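Last updated January 7, 2018

## Care and delivery questions

### What is the Waltwood top made of?

It has a pale wood-grain surface with a hard finish. Every Waltwood table is sold with the same top, so a second table bought later will match unless your first one has faded in the sun.

### Can I put a toaster on it?

Yes. Toasters and kettles are fine as long as they stand on their own feet. Keep a toaster 8 cm from any curtain or hanging cloth, and never use it under a shelf. Crumbs should be brushed off before you wipe, or they drag across the finish.

### What is the round hole for?

Cables. Feed the plug through from the top and let the lead hang behind the leg. A cover can be ordered separately from Somogyi. The old Zudum covers are slightly too wide and will not sit flat.

### Do I need coasters?

For hot mugs, yes. Cork is best. Felt holds water and can leave a ring if it is left overnight. Cork coasters should be wiped and stood on edge to dry - please don't soak them, they swell.

### Which cloth should I use?

A soft microfibre towel, slightly damp. Fold it a few times so you always have a clean side to turn to. Wash it at 30 degrees without fabric softener. Paper towels are all right for spills but leave fluff behind.

### How do I get rid of a ring mark?

Wipe with warm water and a drop of washing-up liquid, then dry. If the mark is still there the next day, use Clamano cleaner. One 500 ml bottle does a table this size many times over. Test it on the underside first.

### Can I use vinegar or bleach?

No. Both dull the finish and we can't put that right.

### How long does delivery take?

4 working days for tops in stock. Tables ordered after the end of March go out with the new legs, which need a different Allen key (supplied). Old and new legs can't be mixed on one table.

### Can I return a table once it has been used?

Only if there is a fault. Marks from heat or water aren't covered - send us a photo anyway if you are unsure, and we will tell you what to try.
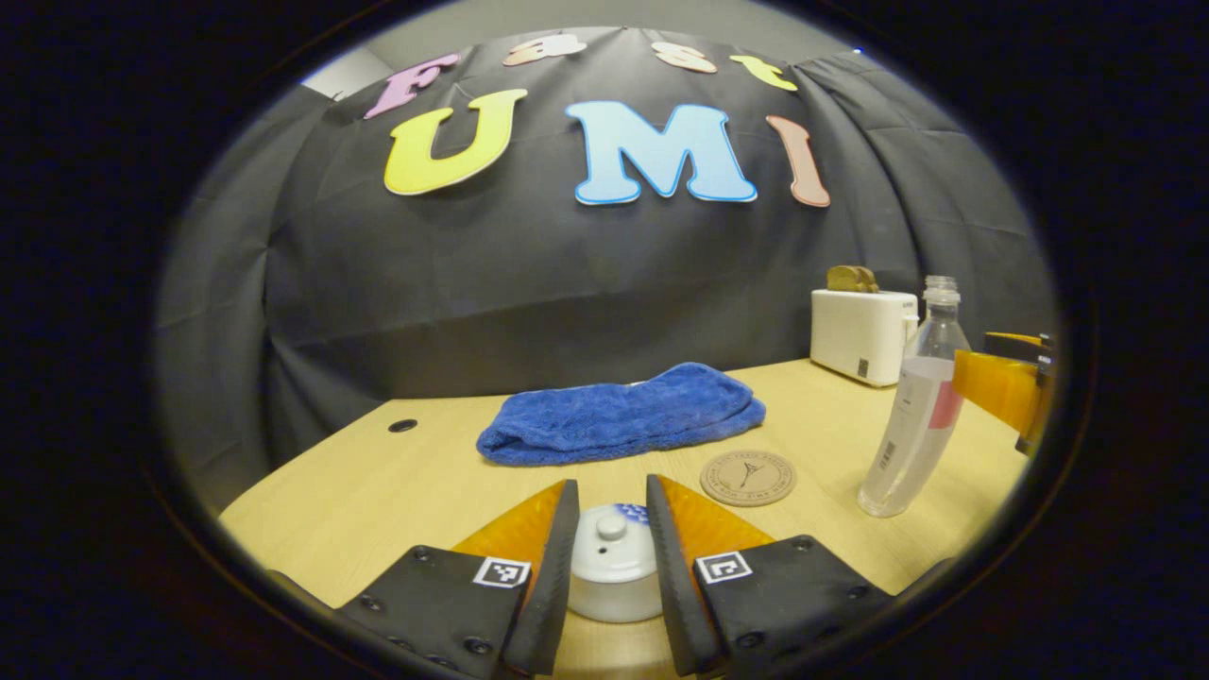
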